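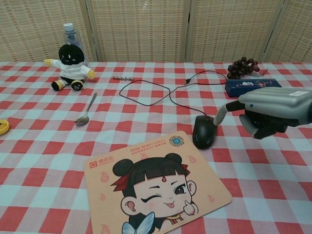 One finger down on the back of the mouse, checkered cloth underneath.

Review: Merkis hand kit, built at home

I bought the Merkis hand kit in November to put on the arm I had been building in the spare room. The arm is a Comov kit with a gray forearm housing, and the gripper it came with had two flat jaws that were fine for blocks and not much else. I wanted fingers. I have now used the hand for long enough to say where it is good and where it needs work.

Assembly

The manual says five hours. It took me two evenings and part of a third. The fingers come assembled but the tendons do not, and threading them is the slow part. Use the thin tweezers in the bag, not your own. The wrist plate did not line up with the Comov mount, and I had to open up two of the holes with a hand drill. Rekha Tomar, who built the same hand at our shared workshop, had to do the same, so I don't think mine was a bad one. The screws are decent and there were spares of every size except the smallest.

The wiring diagram is printed too small to read. Download the file and look at it on a screen.

Setup

Calibration runs finger by finger. Each one closes, opens and waits for you to confirm. If you skip the thumb, the software lets you continue and then refuses to close the hand later without telling you why. I lost an hour to that.

Use

Most of my testing is on a table with a checkered cloth and a woven screen behind it, with ordinary things set out: a computer mouse, a mouse pad, a spoon, grapes, a water bottle, a plush doll. I like the mouse as a test object. The shell is glossy and curved, so a fingertip that comes in at the wrong angle slides off. With one finger extended the hand can rest a tip on the back of it and stay there. I ran that touch 40 times and missed five, all of them before I turned down the approach speed.

The plush doll is easy to pick up. The water bottle is fine if you leave it less than half full. The spoon is hard. Lying flat on cloth it gives the fingers nothing to get under, and the hand tends to bunch up the tablecloth. Grapes can be lifted by the stem, but I would not trust the force setting with single ones. Below the second-lowest level the grip lets go at random.

Cables need planning. A loose mouse cord on the table will catch a finger sooner or later, and the hand has no idea that it is dragging anything.

Noise and wear

It is quieter than the old gripper. One tendon went slack after 200 closes and had to be tightened, a ten-minute job with the cover off. The rest have held.

Support

I wrote about the wrist plate and got an answer from Bhupendra Kaushik the same afternoon, with a drawing of the corrected hole pattern. The drawing should be in the box.

Should you buy it

If you already have an arm and are comfortable with a drill, yes. If this is your first build, start with a two-jaw gripper and come back to fingers later. I would take off one star for the manual and half for the wrist plate.

Rating: 3.5 out of 5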